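Workshop tips: picking a hand or gripper for cups and other tapered stuff

Quick notes from the bench, typed up between runs. Been swapping end tools all month, two-jaw Preltwood against the five-finger hand from Trernier, both on the Clodeck controller. Mostly cups. Some jars.

Start with the cheap one. Two-jaw grippers do most kitchen shapes fine. Flat pads slip on a taper though, cup squirts out downward. Fix: strip of shelf liner on each pad, rubber bands over it. Replace when shiny.

Hands need more setup. Budget an evening. Zero the fingers every time you power up, not just the first time. I skipped it once and it closed on nothing for 200 cycles before I looked.

Force. Start low, go up in small steps. Paper cups want almost nothing, hard plastic will take whatever you give it. Write the number on tape and stick it on the controler.

Try it in the simulator first. Saves cups. I ran nearly 1,000 grasps on screen before plugging in the real arm, and the bad angles showed up early. Keep the table bare while you're sorting out the grip, add clutter later.

Friction in the sim is too kind. Turn it down till things start to drop, then go back up a notch. Mine came set way to high.

Finger placement for a cup on its side: some on top near the rim, something underneath to brace. All on one side and it rolls. 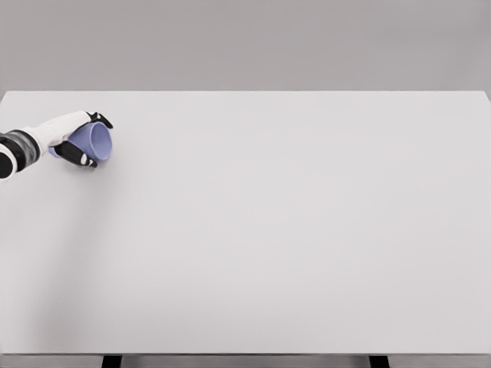
Sideways cup in the simulator, fingertips over the top, one finger bracing below.

Camera. Mount it high and off to the side or the hand blocks the cup right when you need to see it. Plain background helps. Shiny mugs are a pain, dust of cornstarch, wipe after.

Cables: leave slack at the wrist. Velcro, no zip ties. Check the connectors every 700 cycles or so.

Still to test: the Makokha soft pads, 6 in a pack. Will add notes when they're in.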